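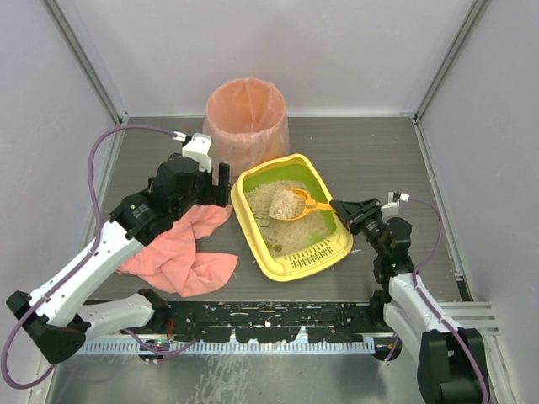
Dotonetti Clumping Clay Litter, Unscented
Item 663
Sold by the bag or by the pallet (we have one customer who buys it by the pallet, and we don't ask)

Cats have opinions about litter, and they file their complaints on the bath mat. The Dotonetti is the plainest clay we carry. It has no perfume, no blue crystals and no picture of a mountain stream on the bag. It clumps, it stays clumped on the way to the trash, and it costs less than the stuff with the mountain stream.

The grain is medium-fine. Coarser litter tracks less but most cats dislike standing on it, and the very fine kind ends up in your toaster. This one ends up in the hallway, where you can at least get at it with a broom.

How much to use
Fill to a depth of two or three inches. Less than that and the clumps weld themselves to the bottom of the pan. More than that and you have built a beach, and a certain type of cat will dig it out onto the floor to see what's under there.

Scoop once a day, twice for two cats. Give a fresh clump a little while to set before going after it. Top up as the level drops, and every few weeks dump the lot, wash the pan with mild dish soap and start over. Skip anything lemon scented - cats hate lemon about as much as they hate suitcases.

Switching over
Mix a few cupfuls into the old litter and raise the share over a week or so. Going cold turkey works with some cats. The others will let you know.

Please don't flush it
The bag says so, we say so, and Edgardo Macaraeg at our Golildale store will say so at length, having once paid a plumber. Clay swells in water. That is the whole point of it, and also the whole problem with it in a pipe.

Details
Material: sodium bentonite clay
Scent: none added
Dust: low, though it's still clay, so pour it slowly
Bag: paper with a plastic liner, fold-over top
Storage: somewhere dry, up off a basement floor

Delivery
Free within Golildale on orders of 5 bags or more. The driver brings them to the door but not up the stairs. We used to do stairs.

People also buy
Bhatt enzyme cleaner, for the bath mat
Clirkard litter mat, large, gray or darker gray
Dotonetti Pine Pellets (item 235), for cats who enjoy a sawmill

Returns
Unopened bags only, with receipt. If your cat rejects an opened one, it does a decent job on an icy driveway until March.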